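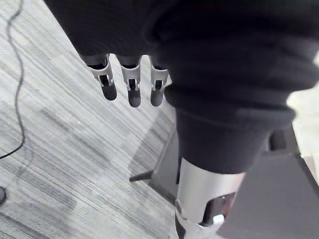 浜松、12月

Vutexの遠隔操作キットを2か月使ったので、書いておく。操作者がグローブをはめて指を動かすと、ロボットハンドの指が同じように曲がる。その動きを記録して、あとで学習に回すための製品である。購入先はTresitden。

取り付けは午前中で終わった。説明書は英語のみで、38ページある。配線図は見やすいが、手首の原点合わせの手順が2か所に分かれて書いてあり、行ったり来たりすることになる。

うちではハンドに黒い厚手の布カバーをかぶせ、指先だけ出して使っている。指先のパッドは黒のつや消しで、金属部分は照明をかなり反射する。手首カメラの露出は固定にしたほうがいい。自動のままだと、記録ごとに明るさがばらついた。

操作感は悪くない。布をつまむ、箱を押すといった作業なら、初めての人でも40回ほど録れば形になる、とは言いにくいが、40回目には迷いが減っていた。細い物をつまむのは苦手。力の手応えが返ってこないので、目で見て加減するしかない。

手で直接アームを動かして教える方式も試した。軌道はこちらのほうが滑らかに録れる。ただし指の開閉は別のボタンになり、つかむ瞬間がずれやすい。経路だけなら直接教示、指を使うなら遠隔操作、と使い分けている。

記録ソフトはVorer。失敗した回をその場で消せるのは助かる。再生画面の文字は小さい。

不満はグローブのサイズが2種類しかないこと。同僚のRónán Hegartyには大きいほうでもきつく、長い記録は私が担当している。予備のグローブは別売。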